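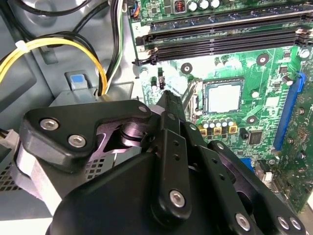
Teaching software to feel its way around a PC

Putting together a desktop computer is a lovely way to spend an evening. You line up the little arrow on the processor, lower it in, swing the lever over and hope you haven't bent anything. Most of us learned it from a friend or a video, and most of us can do it while talking about something else.

Ask a robot to do the same job and you find out how much your fingertips know. That's the problem Bezawit Zeleke has been chewing on for the past three years as lead developer of Odside, a control and planning package for fiddly assembly work. I spent a day in May watching it run, and I came away grinning.

Old boards are the training ground. Each is a small obstacle course, with cables that never sit the same way twice and metal walls close on every side. A factory would normally deal with that by building a jig and making sure nothing ever moved. Odside goes the other way and lets the software cope with the mess.

A plan that expects to be wrong

Everything starts with a planner called Iter. Give it a goal (processor in socket, say) and it works backwards to a chain of short moves, each with its own idea of what should be true when it finishes. The finger should be so far above the board. The load on the joint should be close to nothing. If the numbers don't match, Iter doesn't throw out the whole plan. It goes back one link, tries to work out what changed, and has another crack.

"Early on we wrote beautiful long paths," says Zeleke. "Gorgeous curves. Then a cable would sag a few millimetres and the whole thing was rubbish. Now the plans are ugly and short and they get there."

She keeps a log of every run, and I could have read it for hours. At the time of my visit it held 2,863 attempts at placing a processor, of which 2,096 had finished without a person stepping in. A further 551 had been stopped by the software itself, which decided it wasn't sure enough to keep going. Zeleke is fonder of that group than of the successes. A program that knows when to stop is one she's happy to leave running while she makes a cup of tea.

Seeing past the shine

Perception is handled by a separate module, Akbari, and this is where the job gets really fun. Processors are awful things to look at if you're a camera. The lid is polished metal, so it throws back whatever light is in the room, and the part you care about is the thin edge around it. Tilt the chip slightly and the glare slides across and swallows a corner.

Akbari's answer is to mostly ignore the lid. It hunts for the edge of the green substrate, fits a square to whatever bits it can find, and reports how far it trusts each side. Where a fingertip hides a corner, it fills in the gap from the known size of the part and marks that corner as a guess. The planner can then ask for a better look: turn the wrist a few degrees, wait for the glare to move, look again. Watching it do this is oddly like watching somebody tilt a phone to read it in the sun.

The two fingers make the trick harder, because they don't touch the chip in the same way. A narrow ridged tip bears on one corner while a flat pad sits against the side, so the part can pivot a little between them. Akbari measures that pivot after each grasp and hands it on as a correction. In an earlier version the software assumed the chip stayed square to the hand, and Zeleke says tracking down that one assumption took most of a winter.
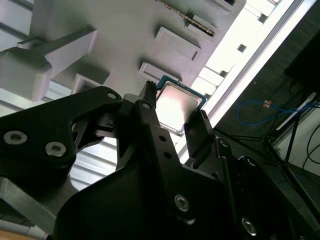

Tools for the people in the room

The piece I didn't expect to love is Drandis, the replay tool. It lines up the camera view, the joint readings and the planner's own reasoning on a single timeline, so you can drag a slider and see what the software believed at any moment. Colour shows how confident it was. When a run goes badly you scrub back until the colour fades, and there's usually your culprit.

Drandis can also rerun a recorded attempt against new code. Before any change goes onto the arm it has to get through 1,387 stored runs, picked because something odd happened in each of them. The full set takes a bit over an hour. I watched Zeleke push a two-line fix to the lever-closing routine, go to lunch, and come back to find it had broken a case from the previous year. She was delighted, and had the clip open before she'd sat down.

Memory sticks are next on the list. They need a firm, even push and a click at both ends, and the team is still arguing over whether the click is best picked up by sound or from the force on the fingers. Zeleke is backing force. There's a microphone on her desk all the same, still in its box.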